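June 2022

In at half six again, hand on Nadis dropping things. Not every cycle, maybe one in 24, which is worse really, you stand there with your tea waiting and it behaves. Then you turn round and clunk.

Checked the easy stuff first. Air not an issue, no air on this one. Wrist bolts fine, torque marks still lined up. Re-ran the homing from the Velta panel, fingers all reported in, no faults. Log says 481 grips since the last wipe down so the tips are overdue anyway. Wrote that on the sheet before I forgot.

Jogged it over the yellow panels, slow, fingers down, and left it parked there while I had a proper look. The black cover is the thing I dont trust. It bunches up over the palm in great thick folds and comes down pretty low over the fingers, the far one is mostly behind it. If a fold gets into that knuckle on closing you'd lose grip and the motor woudn't know any different. 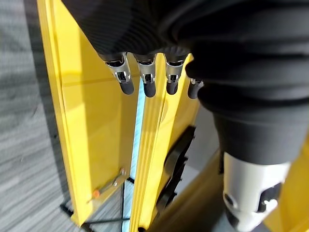
Rizal Osman reckons it's not the cover at all. Says the Hawthorne one was the same in August, they changed two covers and got nowhere, and in the end it was the tendon tension on one finger gone slack when the room warmed up. Told me to measure before I start cutting cable ties. Fair enough. Annoying.

So measured. Three fingers near enough the same, the fourth reads 41 and should be up in the fifties. Could be him right, could be the cover pressing on it. Will have to do it again with the cover off and I'd run out of morning by then.

Tomorrow: cover off, read all four again, tips cleaned with the proper wipes not the blue roll. Ring Prekier about a spare cover, smaller size if they do one. Ask for the 2mm driver back!!

Left the cell locked off, tag on. Home by four, knackerd.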